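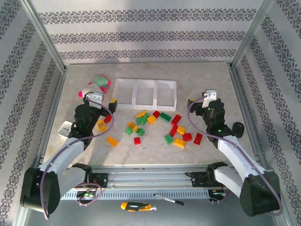
Buscar en el sitio… Buscar

Revisión de seguridad de la casa rural Ornoreo
Última pasada: 1/4/18. Se repite en noviembre, antes de encender la caldera.

Entrada y escalera
[x] Pasamanos firme. Se mueve menos que el año pasado, y a estas alturas eso cuenta como progreso.
[x] Luz del rellano. Funciona si se pulsa dos veces.
[ ] Felpudo con base antideslizante. El actual es deslizante con base de felpudo. Cambiar.

Cocina
[x] Goma del gas sin caducar.
[x] Extintor Clevwood a la vista y con la aguja en verde. Estaba haciendo de perchero de delantales; se ha hablado con los delantales.
[ ] Campana limpia. Mejor no entrar en detalles.
[x] Cuchillos en el cajón alto.

Caldera y electricidad
[x] Presión correcta en la Husar. Termostato fijado en 21 grados. Los huéspedes lo subirán igual.
[x] El diferencial salta al pulsar el botón de prueba. También salta con la tostadora, anotado aparte.
[ ] Detector de monóxido: pita. Pila pedida a Punance, pedido 798, sin noticias.

Cuarto de juegos
[x] Estantería anclada a la pared.
[x] Enchufes con protector.
[ ] Piezas pequeñas guardadas fuera del alcance de los menores de tres años. Agacharse y mirar a ras de mesa, que de pie todo parece recogido. 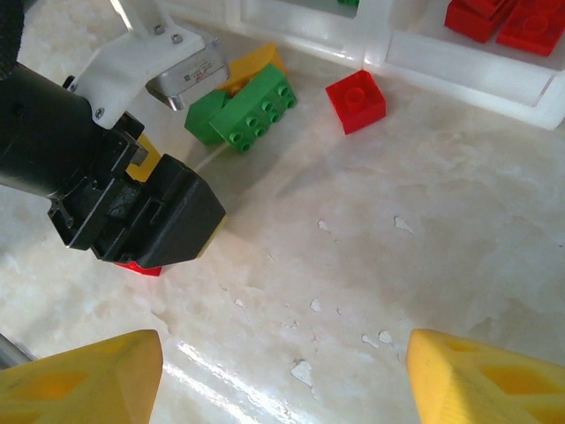
Ladrillo de juguete rojo: apenas asoma.

[x] Peluches sin costuras abiertas ni ojos colgando.

Exterior
[x] Verja del pozo con candado. La llave está donde siempre, o sea que hay que buscarla.
[ ] Barandilla de la terraza: mide 70 cm. Insuficiente para un adulto y muy tentadora para un niño. Terraza cerrada hasta que venga el herrero.

Resultado: apta, salvo la terraza y el detector. Sin pila nueva no se alquila.

Compartido 45 veces · 3 comentarios

huesped_reincidente: Doy fe de lo del termostato. Fui yo.

Anónimo: ¿Y el columpio? El nogal no tiene pinta de pasar ninguna inspección.

casaornoreo: El columpio se retiró en otoño. El nogal sigue en estudio.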